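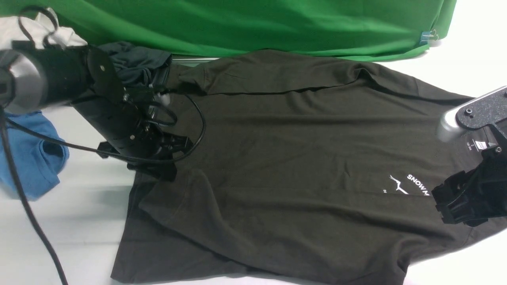 My brother left Plalura in July and said he would be back for his things. By the spring I had stopped expecting him, and the letting office wanted the room. I took the bus over with two bags and did his clothes first, as they were the easiest. The brown T-shirt with SNOWM in white capitals I spread out on the table and looked at for a while. He had worn one like it the winter we both worked the ski lifts at Barasa, for 60 a day and our dinners. I put it with the things to keep.

The woman from the office came up at noon. She said there was 130 owing on the room. I paid her and asked for a receipt, and she wrote it on the back of a bus timetable, 23/05/2018, with her initials.
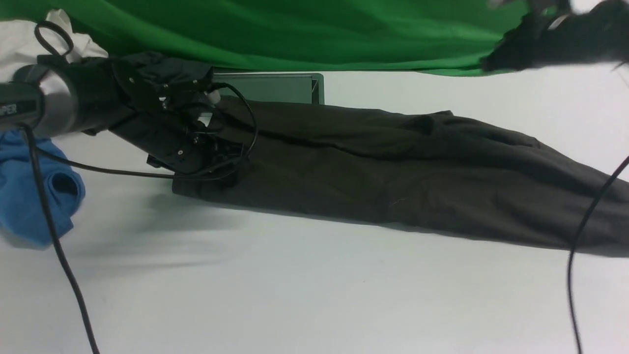 She asked if I knew where he was. I said Vurniria, which was what his last card had said. It had taken 14 days to reach me and told me the ferry was late and the soup was good.

When she had gone I got on with the folding. Our mother taught us both, sleeves in first, then the sides, then up from the hem, and he was always quicker at it than I was.
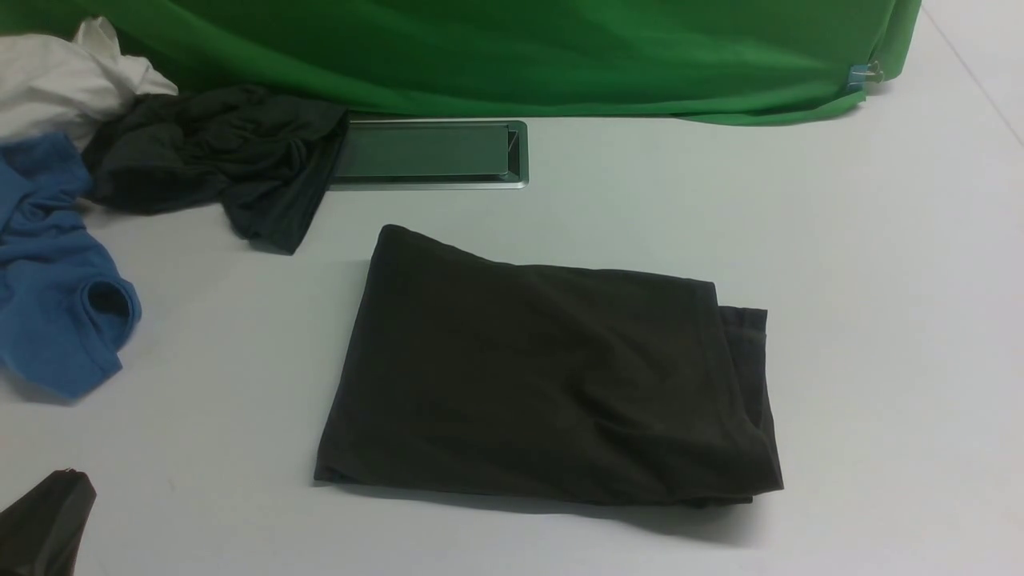

There was a tin under the bed with 1000 in it, in old notes, and a ticket for the Fledero boat that had never been used. I sat down at the table with it. A black T-shirt was already folded there, with the layers showing a little at one side, the way mine always do. I put the money in my coat and the ticket back in the tin.
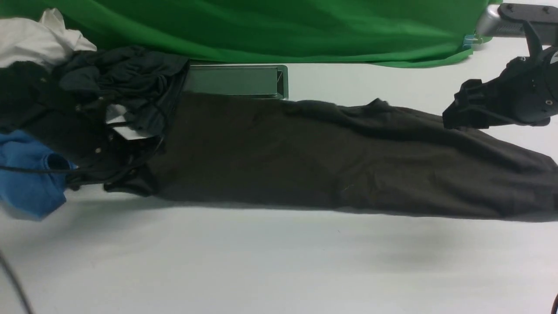
The last bus went at six. I carried both bags down and left the key on the hook by the door. At the stop I took out his card and read it again, then got on and found a seat at the back.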